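**November, evening**

Got back from the lab at nine with sore wrists and a cold dinner to look forward to. We were at it most of the afternoon for the Toltance course project, which is the shoe box task. One black sneaker, one cardboard box, two arms. The shoe has to go into the box. Huanca wrote it up in a single line on the assignment sheet, and it has now eaten three weeks.

Dayana Rengifo drove first and I kept the log. We finished the day with 65 new demonstrations, which brings our group to 354. The whole class is at 1301 if the shared sheet is right. I started the day sure the hard part would be picking the shoe up. I now think it's getting it flat between the walls of the box, because the toe wants to sit up on the edge and the arm has to hold on without dragging the box along.
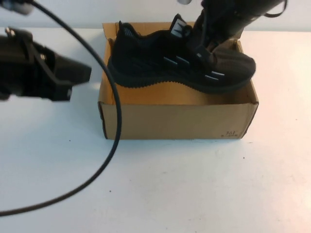 Why use a real shoe when a foam block would be easier to hold? The course is graded on soft objects, and a block never folds in at the collar when you squeeze it.

We settled on a grip from above, behind the toe. Grabbing the heel worked better for Dayana than for me. I twist my hand too far on the way down and the wrist joint runs out of room, so I wrote that in the log and went back to the top grip.

The wrist cameras took up an hour. Exposure was set too high from the last group's work, and against the white table anything pale just goes. I turned it down a step, then another, and then put it back halfway because the knit went solid black. I still don't like where it ended up.

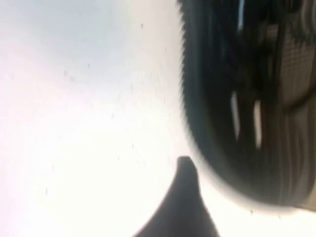
## Things to fix before next time

Exposure first, obviously. Then the start position of the shoe. We've been setting it down by hand in whatever way is easy, and I looked back through the log and most of our starts are nearly the same. If we train on that, the policy will know one shoe in one spot. I want to mark off places on the table with pencil and go through them in order, with the shoe turned a different way each time.

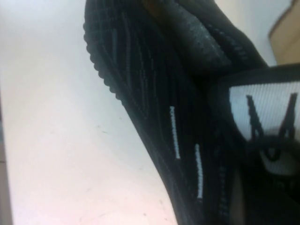
I'd also like to vary the box a little, a few inches left or right, but Dayana wants to hold it still until the first training run is done. She has a point. If we change two things at once and it fails, we won't know which one did it.

The other item is speed. My demonstrations are slow. I stop above the box every time to line up — a habit from the peg task last month — and the pause goes into the data along with everything else. Dayana doesn't stop. Hers are shorter and I think they'll train better, though she drops the shoe more. 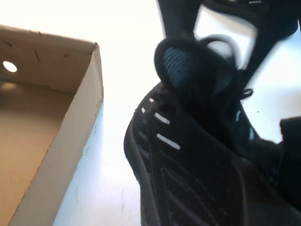

Skodberg wrote in the group chat tonight that pauses didn't hurt their run at all, and that they'd cut the still parts out afterward with a short script. I asked for the script. No answer yet, but it was late.

Run 463 is the one I want to look at again tomorrow. I marked it good in the log and then Dayana marked it bad, and we never went back to settle it. Need to return the Kusmont key to the front desk too, and buy batteries for the foot pedal.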